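Unit 6 handout: Cable faults on two-arm cells
Instructor: Jocelyn Villanueva
Lab lead: Omolara Yusuf
Reading before class: Judent arm manual, section on external cabling

## What this unit covers

Last unit dealt with faults the controller reports on its own. This one deals with a fault the controller reported wrongly. The case is the Dalisay bench, where two arms share one table and sort household items into a basket. It stopped in the middle of a run with a collision message, and no collision had taken place.

## The stop

The bench was on run 214 of the sorting set. The right arm was reaching across the table toward the basket when it went into a protective stop. The log said "contact, wrist." The left arm kept its hold on an item for 2 seconds longer and then stopped too, as it should.

The operator checked for contact between the arms, found none, cleared the fault, and restarted. The same message came back at the same joint angle. After the third stop Omolara tagged the bench out and wrote it up.

The first write-up blamed the force threshold. Somebody had lowered it in December for the egg carton tests and it had stayed low. Raising it did make the message go away for almost 40 cycles. Then the arm stopped again, this time with a damaged connector at the wrist. Raising the threshold had let the arm pull harder on its own cable.

## What caused it

External cables on a moving arm have to follow every joint. If a loop is too short, it goes tight at the far end of the reach and pulls on the wrist. The arm senses force and can't tell a pull from a push. If a loop is too long, it hangs into the work area and can drag on an item, the table, or the other arm.

On this bench the cable had been tied back at the forearm with the arm parked. In the parked pose there was plenty of slack. At full reach with the wrist turned, there was none.

When you look at any bench, follow each cable from the base to the tool before you look at anything else. Note where it is held, where it hangs, and what is under it. On a table like this one, the black cable that dips near the grapes deserves a line in your notes, and so does the coiled one on the right.
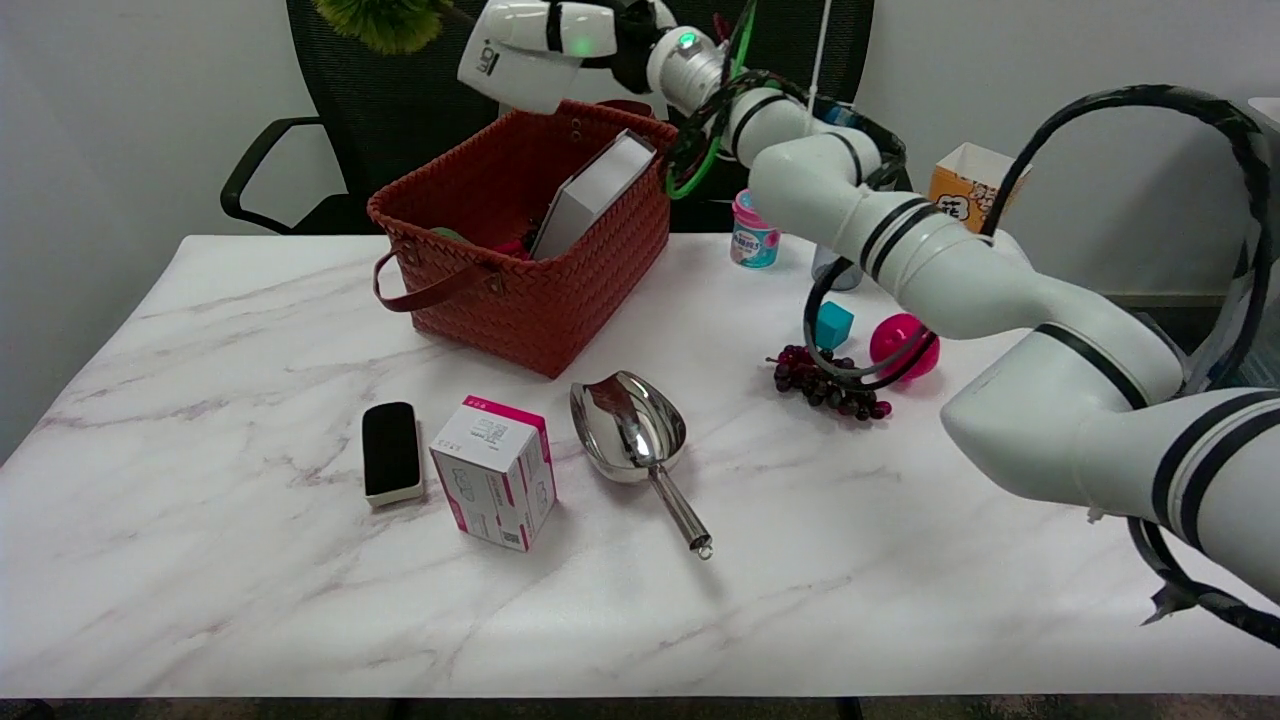 ## Procedure for a repeated contact stop

1. Leave the threshold where it is. Write down its value.
2. Save the log before clearing the fault.
3. Record all 6 joint angles at the stop. Compare them with the last stop.
4. Lock out power to both arms, then check the cables by hand. Feel for flat spots and look at the connectors.
5. Restore power, stand outside the marked area, and jog the arm to the recorded pose at reduced speed. Stop if a cable goes tight.
6. Re-route or re-tie with the arm at its longest reach. Check again parked.
7. Run the full path with no items before going back to work.

Step 3 is the one students skip. Matching angles point to the arm or its cabling. Scattered angles point to the items or the other arm.

## For the lab session

Bring the Irnolska checklist, filled in through part B. Each pair will get a log with one repeated stop and must say which cable they would check first. Hand in one page, with the joint angles copied out in full. Due 10/12/25.

Jandano connectors are in the gray drawer. Sign for any you take.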